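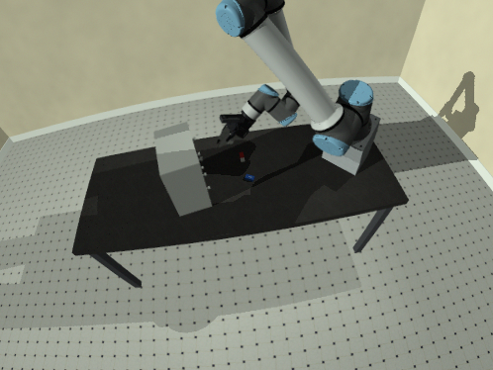
The robotics club at Apaza has no robot arm of its own. It has a storeroom with four long benches, a cupboard of motors left over from earlier years, and a set of second-hand desktop computers that can run a physics simulator if nothing else is open. For the past two terms that has been enough. The club's entry for the Drunov student challenge exists as a simulated room with pale walls and a tiled floor, where a six-jointed arm stands over a black table that holds a tall grey cabinet, a small red object and a small blue one. Members write the code that moves the arm, press run, and watch what happens.

The Drunov challenge is open to schools and first-year college groups. Each team is sent the same files and the same rules. The arm has to open a drawer, deal with the objects on the table as instructed, and close the drawer again. Points are taken off for knocking things, for pushing the table and for running over time. Teams never meet the organisers' computer. They send in their code, it is run there, and a results sheet comes back.

I visited the club over several weeks while it was getting its entry ready. Meetings are held after lessons and last two hours. The first part of each one is taken up with finding out what has changed since the last time, as members work at home as well and don't always write down what they did. A shared notebook was introduced to deal with this. It has a blue cover, and the early pages are mostly complaints about the notebook.

The club is split into two groups. One looks after movement, meaning how the arm gets from one position to another without hitting anything. The other looks after vision, meaning how the program works out where things are from what the simulated cameras give it. People may swap groups, though few do once they have learned one side of the work.

**Starting with the drawer**

Most teams begin by trying to pick something up. Apaza began with the drawer, on the grounds that a program that can't open it will score badly whatever else it can do. The first version was a list of fixed positions typed in by hand. It worked, and the group was pleased for a day. Then the cabinet was turned slightly, as the rules allow the organisers to do, and the gripper closed on air.

The second version looked for the handle before moving. This was slower and failed in more interesting ways. Sometimes the program chose the wrong handle. Sometimes it found the right one and came at it from an angle that made the fingers slide off. The movement group asked for a better position from the vision group, and the vision group asked for a gentler approach from the movement group. Both requests were fair. It took most of a month to meet them.

The version now in use breaks the job into short stages. The arm stops a little way in front of the handle, checks again, moves in straight, closes the fingers and pulls. If the drawer hasn't moved after the pull, the program backs off and starts the stage again. It gives up after two attempts, which the club settled on after a long argument about the time limit.

To test it, the club ran the drawer stage 603 times with the cabinet at different angles. Most of this was done overnight by a script, and the results were read the next afternoon. The drawer opened in all but 53 of the runs. Members then went through the failures one by one and sorted them by cause. The largest group came down to the arm reaching the end of its travel in one joint, something that doesn't show up until the cabinet is turned well away from the base. The fix was to have the program choose a different elbow position at the start. It is four lines of code. 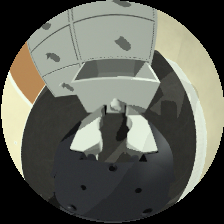

Why does a school club work in simulation when it could build a small arm from a kit? Cost is the main reason, followed by time: a kit arm serves one pair of students at once and needs repairing when it is dropped, and a simulated one can be run on every computer in the room and put back to its starting position with a key press.

The club did try a kit. Two years ago it bought a desktop arm from Malteo with money raised at the summer fair. The arm was light and easy to put together, and the younger members liked it. It was also shared between 30 people. On a normal afternoon most of them waited. One of the joints wore loose in the second term and the spare part took until August to arrive, by which time everyone had gone on holiday. The arm is still in the cupboard and comes out at open evenings.

There is a price for working the other way. Students who have only used the simulator tend to trust it. They are surprised to hear that real motors get warm, that cables catch on things and that a camera knocked by an elbow has to be set up again. The older members try to make up for this by adding faults on purpose. They shift a camera slightly without telling anyone, or make the drawer stiffer than it should be, and leave the others to find out what is wrong. This has become a regular part of the first hour.

**Learning to see the handle**

The vision group has had the harder year. The simplest approach, looking for a colour, is of little use on a grey cabinet with grey handles. Shadows make it worse, because a dark patch next to a handle can look more like a handle than the handle does. The group spent several weeks adjusting settings by hand, and every change that helped in one position hurt in another.

In the end they drew boxes around handles in a large number of saved pictures and trained a small program on the result. The drawing was dull work and was shared out. Each member took a batch home, and a second member checked it. A few batches had to be done again after it was found that some people had boxed the shadow as well. The trained program is fairly good from a distance and weaker close up, so the final approach still depends on the movement group keeping to a straight line.

Several of the members who did this work had no programming experience when they joined. They learned it here, mostly by changing other people's code and seeing what broke. The club uses a free beginners' course from Civesov for the first few weeks and then puts it aside. New members are given a real job as soon as possible, usually a small one such as writing the message the program prints when it gives up.

**What is left to do**

The drawer can be opened and closed. The red object can be picked up in most positions. The blue one is harder when it lies at an angle, and the code that turns the wrist to match it is unfinished. Two members have taken it on and are disagreeing about the method. Each has written a version, and both will be put through the same set of test runs before one is chosen.

The rules also give marks for a written report, which the club left until late. Last year's report lost points for not explaining failed attempts, so this one has a full section on them, with a table of causes taken from the overnight runs. Members who don't enjoy writing have been asked to produce the charts. A first draft has been read aloud at a meeting and sent back with a good many corrections, mainly to the part on the vision program, which was found to be clear only to the people who had written it.

Entries are sent in as a single folder. The club has already sent a trial folder to make sure it opens properly at the other end, and it did, apart from one missing file that has since been added. Results sheets are returned to every team, and Apaza pins its own to the storeroom door next to those from earlier years.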